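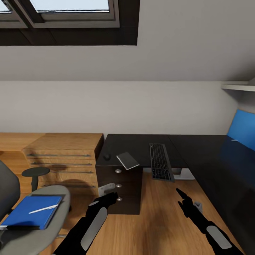

Attic study, simulated: both hands out in front, the drawer pedestal to the left and the keyboard on the desk ahead.

Tranalach: a tidying-up set for two-handed robots

Hello, and thank you for stopping by. Tranalach is a collection of 1,728 simulated episodes of the small jobs that pile up in a home office: opening a drawer, sliding a keyboard back from the edge of a desk, picking a pen off a notebook. It grew out of a fairly heated talk at Fustano over whether machines can do our chores yet. My own answer is "some of them, slowly, and please don't watch the clock".

What you get
There are 12 chores in 8 rendered rooms, all seen from the robot's own viewpoint. Each episode comes with joint positions, a one-line instruction in plain English and a pass or fail mark.

How it's going
Our baseline policy, Alleter, finishes 35 per cent of the held-out episodes. Drawers with long bar handles are kinder to it than little round knobs, which the fingers tend to slip off, and anything that overhangs an edge has a fair chance of ending up on the floor. I still tidy my own desk on a Sunday.

Known gaps
Soft things such as cushions are scenery only and won't squash. Light through the skylight is often far too bright, and we hope to mend that in the December release.

Questions, grumbles and odd-looking episodes are all welcome, so do write to Meron Gashaw, and include the episode number if you have it.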